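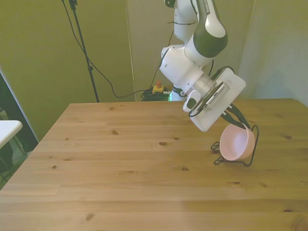
A pink bowl in a black wire stand.

Home Shop Repairs Guides FAQ Contact

Guides > Kitchen > Dishes and Glazes > FAQ

Colored dishes: what we get asked

Answers by Gilmar Teixeira, Amaral Kitchen Supply, Grirnville

Does "microwave safe" mean anything?
Less than you'd hope. It usually means the dish itself should survive. It doesn't promise the handle will stay cool enough to hold, and I've burned my fingers on plenty of mugs with the stamp on the bottom.

Are "hand-dipped" glazes better?
Better than what? I've asked four sellers and got four answers. A dipped glaze can be thick and even or it can be full of pinholes. Run a fingernail over it before you pay.

Is there lead in my old dishes?
Could be. Age alone won't tell you, and neither will the color. Home swab kits give false results both ways, so I wouldn't bet my lunch on one. If you care about the answer, pay for a lab test. If you don't want to pay, put the dish on a shelf and eat off something else.

The Garodum catalog says its plates are "chip proof." Are they?
No plate is. We sold 33 of the Garodum dinner plates last May and two came back chipped at the rim. That's a decent record. It isn't what the catalog says.

What about Velisum cleaning paste for gray knife marks?
It works. So does the plain powdered cleanser from the grocery store, at a fraction of the price. Most of those marks are metal rubbed off the knife and sitting on top of the glaze. Go easy with either one on gold trim, or skip it.

Do fine cracks in the glaze matter?
Sellers call it "character." On a vase, fine. On a soup bowl, I'd stop using it, as food and water can get down into the lines.

Will the color fade in the dishwasher?
Color under a clear glaze mostly holds up. Decals and painted trim on top of it mostly don't, whatever the box says. I have no idea where one maker got "good for 400 washes" and they didn't answer my letter.

Can I return a bowl I've used?
Within a month, if it's cracked and you didn't drop it. Bring the receipt. Replacement orders for open stock go on form 2309 at the repairs counter.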